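Stullov Word List: a README

Hello, and thank you for stopping by. Stullov is a small collection of workshop and kitchen words from the Forsyth valley, gathered from old letters, recipe cards and account books, and typed up over a good many evenings with a pot of tea close at hand. It goes with the Rirkeo spelling guide, but you can use it perfectly well alone.
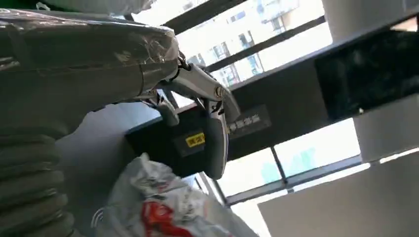
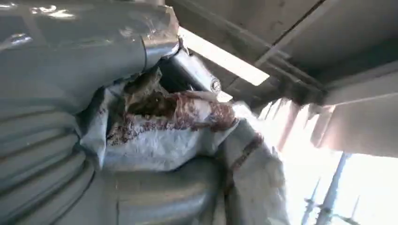

What you get

There are 2 files. words.csv holds 257 headwords, one to a row, with the spelling we settled on, a plain meaning and the part of speech. quotes.csv holds 299 short quotations, each tied to its headword by the id column. A few words have several quotations and a few have none at all, which bothers me more than it probably should.

How to open it

Any spreadsheet program will do. Both files are saved as UTF-8, so if the accented letters come out as nonsense, choose that setting when you import — it's usually tucked away in a drop-down list. Empty cells mean we don't know. Please don't read them as "no."

Spelling

The letter writers were cheerfully inconsistent, and I have grown fond of them for it. The quotations keep every odd spelling and missing comma. The headwords follow Rirkeo, except for the bread words, where I kept the older forms from the Griler account book.

Known gaps

Farming words are thin, and the sewing words lean heavily on one family's letters. Some dates in quotes.csv are guesses and carry a question mark.

Using and fixing it

Share it and change it as you like, with a mention of Stullov somewhere. Corrections are very welcome — send the id, the old text and the new text. I go through the mail on Monday evenings.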